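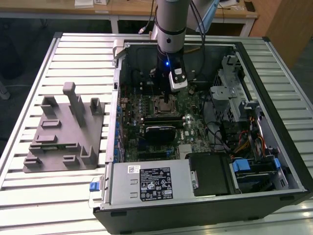

Tower on its side, panel off, socket facing up.

# Is a $65 used processor really going to wake up an old Dell tower?

**posted by slowtower, 10th January**

I have a black Dell tower that is 13 years old and slow in the ways you'd expect. Browser tabs take their time, and the photo software I use hangs when I export a batch. I do scans of family slides and some light editing. No games.

Vovau sells used processors pulled from office machines, and their page says the faster chip for my socket will make the computer "feel new" and that anybody can fit it in a few minutes. They want $65 for it. For an extra charge they'll include a tube of Clumell paste and something they call a socket conditioner, which is a wipe in a foil packet as far as I can tell. I asked them what the wipe does and got a link back to the same page.

I'm not against spending the money. I just don't believe the page. Every review on it gives five stars and not one says what the person used the computer for. One of them says the fan noise went away, and I don't see how a processor that uses more power makes a fan quieter.

What I'd like to know:

- Does the processor make enough of a difference by itself, or is it the hard drive holding everything up? I still have the original spinning one.
- Is there any reason to put a wipe, conditioned or otherwise, anywhere near the socket?
- The monitoring program shows 81 degrees when I export photos with the old chip. Is that already bad, and would a faster one be worse?
- Do I need to update the BIOS first? Vovau says no. A page at Triseck says yes, but Triseck also sells a BIOS update service, so I take that with some salt.

The second picture has the socket open and a processor sitting in the gray tray to the left of the case. The gold pins in there look fine to me, but I don't know what bad ones look like. There's also a graphics card plugged in below the socket, and I don't know whether it has to come out for this. The plastic cage on the right with the power wires under it I would like to leave alone if I can.

Please don't tell me to buy a new computer. I know they exist.
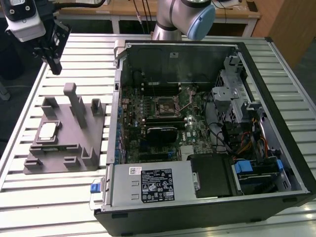

## oldbench_reply

I've done this swap on a lot of office towers and I'd be careful about what you expect from it.

**The drive first.** If the original spinning drive is still in there, that is where your tabs and your startup time are going. A processor can't hurry a drive that is hunting around for files. Put in a solid state drive and use the machine for a week before you send Vovau anything. I'd bet you lose most of the complaint right there. The photo export is a different matter, and it may well be the processor. You can check this without buying a thing: start an export, open the task manager, and see which graph is pinned at the top. If it's the disk, you have your answer. If it's the processor and it stays pinned for the whole export, then a chip with more cores should help, provided your photo software knows how to use them. Plenty of older programs don't. Look at the separate core graphs as well as the total.

**The wipe.** No. I have never seen a good reason to wipe a socket of that type. Those gold contacts are thin springs, and a fiber from a cloth can hook one and bend it before you feel anything. A "conditioner" on top of that is a thing for sale and I wouldn't let it near the board. If there's dust, a few short puffs of air from a hand blower, held well back. Otherwise leave it.

**Checking the pins.** Your picture is taken from too far off to say they're good. I can see a gold field and that's all I can see. Get a flashlight, hold it low and off to one side, and look across the rows. Good pins all catch the light the same way. A bent one shows up as a dark spot or a bright spot where its neighbors agree with each other. Then move the light to another side and do it again. A phone camera zoomed in works better than my eyes do.

**Temperature.** Assuming that's Celsius, 81 under full load on a machine that age is warm and I wouldn't panic over it. The paste under the cooler may have dried up years ago, and the fins may be packed with lint. Clean it, put new paste on, and measure again with the *old* processor. You'll want that number anyway. Otherwise you'll have changed two things at once and you won't know which of them did what. As for the reviewer with the quiet fan, my guess is that they cleaned out the dust while they were in there and gave the chip the credit.

**Paste.** Any name brand. I've used Clumell and I've used cheaper, and I couldn't tell you which was which from the temperatures. A blob the size of a small pea in the middle of the metal lid.

The order I'd go in, once the pins look right:

1. Power off, cord out of the wall, hold the power button down for a few seconds.
2. Case on its side, which you have already.
3. Photograph the cables before you touch them. You have black ones looping across the board near the cage, and they all look alike once they're unplugged.
4. Cooler off. Run the machine for a few minutes beforehand so the old paste softens, then twist gently and lift straight up.
5. Lever open, plate up, old chip out by its edges.
6. New chip in. Match the notches and the little triangle. It drops into place under its own weight and you don't push.
7. Plate down, lever down. The lever will feel too stiff. It's supposed to.
8. Paste, cooler, fan plug.

The graphics card can stay if you can reach the lever without leaning on it. On a lot of these boards you can. The drive cage isn't part of the job.

## halfprice_parts

Just buy it, $65 is nothing. I put a used chip in my brother's machine and it was twice as fast. BIOS was fine, didn't update anything. I used the wipe too and nothing bad happened.

> **slowtower:** Twice as fast at what? And did you change the drive at the same time?

> **halfprice_parts:** Everything. Yeah we put an SSD in that day too but it was definitely the processor

> **slowtower:** OK.

## thirdshelf

I mostly agree with the long answer, but I'd push on two points in it.

The BIOS got skipped, and it's the one that can leave you with a dead screen. Vovau has no way of knowing what version you're on, so "no" is a guess from them. Triseck's "yes" is a guess too, with a price attached. Look for yourself. Restart, go into setup, write down the version. Then go to the computer maker's own support page for your exact model and read the notes for each later version. You're looking for a line about adding support for processors. If the chip you want was sold in that same model from the factory, and your version is newer than that, leave the BIOS alone. If you do need the update, do it with the **old** processor in place and working. People get this backward and then have a machine that won't start with the new chip and can't be updated until the old one goes back in.

While you're on that page, look up the list of processors the model shipped with, and don't go by socket alone. I've met boards where a chip fit perfectly well and was never going to run. Office towers from the big makers are pickier than the boards sold in boxes, and a seller's "fits your socket" is a statement about the shape of a piece of metal. Ask Vovau in writing whether they'll take it back if it doesn't start, and who pays the postage. If the answer is another link, shop somewhere else.

The other point is power. The faster chips in a family are often rated for more heat than the small factory cooler was meant to handle. Compare the wattage rating of your chip with the one you want. Same number, fine. If the new one is well above, budget for a better cooler, and at that stage I'd ask whether the whole thing is still a $65 job. Coolers for those towers can have odd mounts too, so check the screw spacing before you order one. Isaksson used to make an adapter bracket, but I bought mine back in May and I can't say whether it's still around. It was fiddly and I had to file one hole.

One small thing about having the case on its side on a slatted top: put a tray or an old towel underneath before you start on the cooler screws. Small screws find gaps.

> **slowtower:** Ran the export with task manager open. Disk at the top for the first stretch, while it loads the scans, then it drops and the processor takes over, all four cores. So I suppose it's both, which I didn't want to hear. BIOS notes are on the maker's page and there's one version newer than mine, nothing in it about processors. I'm ordering the drive. The chip can wait until I've seen what cleaning the cooler does to the 81.

> **oldbench_reply:** Time the export before and after, same batch of scans. Write it down on paper.

> **slowtower:** 2153 seconds for the batch as it stands, old drive, old chip, old paste. Will post the next one when the drive is in.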